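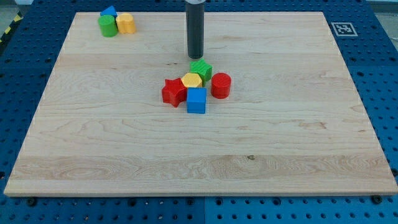

What I learned from building one shelf

Print this post | E-mail this post

When I moved to Clirkordale I had never made anything of wood, except a spoon in school that my mother kept in a drawer and did not use. I am writing about my first shelf now, two years after, because my cousin wants to make one for his kitchen and he asked me what to buy. My answer became too long for a message.

I will begin with the wood. I wanted maple because I like pale wood. At the lumber yard they had a stack of maple boards, and I took the one with the straightest edge. I did not look at the knots. Märta Tveit, who lives on the floor below me and has made most of her own furniture, came up to see it and asked at once which side I wanted to have up. I had not thought that a board has a better side. Now I turn every board over two or three times in the store, and the people behind me in the line must wait.

A knot is not a mistake in the wood. It is the place where a branch was growing. But the grain bends around it, and when you plane the board there, the blade can lift small pieces out. I got a hole as big as a lentil. I filled it with glue and sanding dust, and it became darker than the wood around it, so now I see it every morning when I take a cup.

Moving wood

The thing I understood last was that wood changes its size. I cut the shelf in November so that it fitted exactly between two walls, and I was very proud. The length stayed almost the same, but in summer the board became wider and pushed against the strip I had nailed along the front. The strip opened at one corner. Märta told me that I should leave the board in the room for some weeks before cutting, and not hold it fast on both sides. She had told me this before too, but I did not have the words for it then and I only nodded.

My shelf is 1036 millimeters long. The wall was 1040 when I measured at the floor and 1036 when I measured at the height of the shelf. Old houses are like this. Please measure where the shelf will be and not where it is comfortable to kneel.

Sanding

I started with paper number 60, which is much too rough for a board that is already planed. It made scratches across the grain, and I needed a whole evening to take them away. If I did it again I would start at 120 and stop at 240. I went up to 400 the first time, and the oil did not want to go in. There are people on the internet who continue to 1000. I think they enjoy the sanding more than the shelf, and I say this with respect.

Always sand with the grain. Put the lamp low, almost on the table, and look along the surface. From above everything looks good.

Oil

I used a hard oil that I bought from Åberg, the paint store by the bus station. It was the small can, and I still have half of it. Put on a thin layer, wait 15 minutes, wipe everything off, and wait until the next day. I made the first layer too thick and it stayed sticky for almost a week. Be careful with the rags also. They can begin to burn by themselves if you leave them in a pile, so I hang mine flat over the balcony rail until they are stiff.

The oil makes maple more yellow. I was a little sad about this. Arvid Midtbø from my evening class uses soap on his boards, and they stay almost white, but he must do it again every few months. I am too lazy for soap.

What to buy

For my cousin, then: one board, a bit longer than you need. Sandpaper 120, 180 and 240. A small can of oil and old cotton T-shirts. Three brackets if the shelf is for plates, because I used two and it is bending a little in the middle. A good pencil. You do not need the electric sander, and if you want to try one you can borrow mine, but the bag for the dust has a hole.

The next thing I want to make is a bench for the hallway. I have the drawing ready and I have not yet bought the wood.

Print this post | E-mail this post

Recent posts

The evening class, first month
Repairing a chair that was not mine
Words for tools that I could not find in the dictionary
A walk along the river in Clirkordale
Bread with too much rye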